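estimates of how much water a potted succulent receives in an ordinary home vary widely between earlier surveys, and most of those surveys asked residents to recall amounts after the fact. The Geum study was set up to replace recall with a written record made at the time of watering. Participating households kept a log for ten weeks, noting the date, the vessel used, the number of fills, and any overflow into the saucer. The logs yielded 2,562 usable entries. Entries with no vessel recorded were removed before analysis, as were entries for outdoor beds.
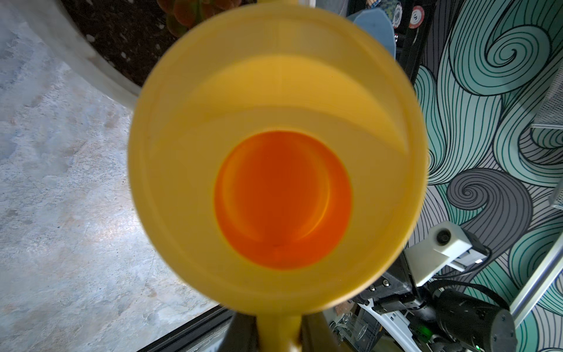
3.2 Vessels and Containers

Participants were free to use whatever they already had at home. The logs name drinking glasses, measuring jugs, squeeze bottles, and watering cans of several sizes. For the purposes of coding, Robles and Montes sorted these into two groups according to the outlet: open-lipped vessels, which deliver a single stream, and vessels fitted with a rose, which spread the water over a wider area. Cans designed to take a rose but used without one were coded as open-lipped. The coding was done independently by both authors, and disagreements were settled by Figueroa, who had no part in collecting the logs.

Containers were coded by rim diameter and by whether a saucer was present. Depth was recorded where the participant supplied it. We did not code the color or finish of the container, although many participants mentioned these in their notes. A pot standing inside a second, decorative pot was treated as having a saucer, given that overflow would collect in much the same way.
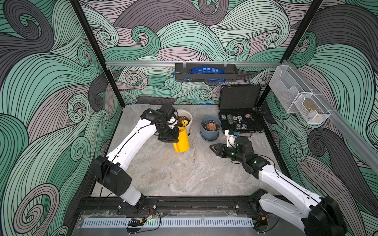 Figure 2. Yellow plastic watering can tilted with its spout toward a white container of dark brown soil.

The angle at which a can is held has a direct bearing on delivery. A full can needs only a slight tilt, and the first part of the pour is the hardest to control. Several participants wrote that they filled the can halfway for small pots and made a second trip to the sink. This habit was more common with wide, shallow containers, where water that lands near the rim tends to run down the inside wall and reach the saucer before the center of the soil has taken any in.

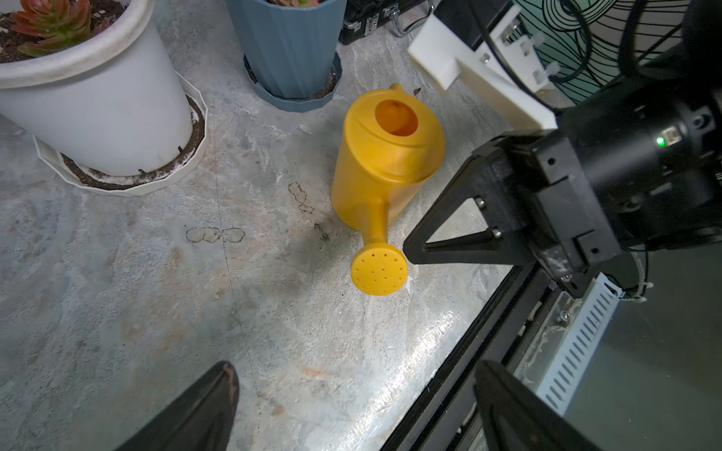

Overflow was reported more often for open-lipped vessels than for those with a rose, and the difference held when small and large containers were examined separately. We are cautious about reading too much into this result. Households that owned a can with a rose also tended to keep more plants, and their members may simply have had more practice. The logs do not allow us to separate the two explanations. A follow-up at the Wusesis site, planned for December, will assign vessels to participants at random and will ask them to empty and measure each saucer after watering. Bermúdez will report on the measuring procedure separately.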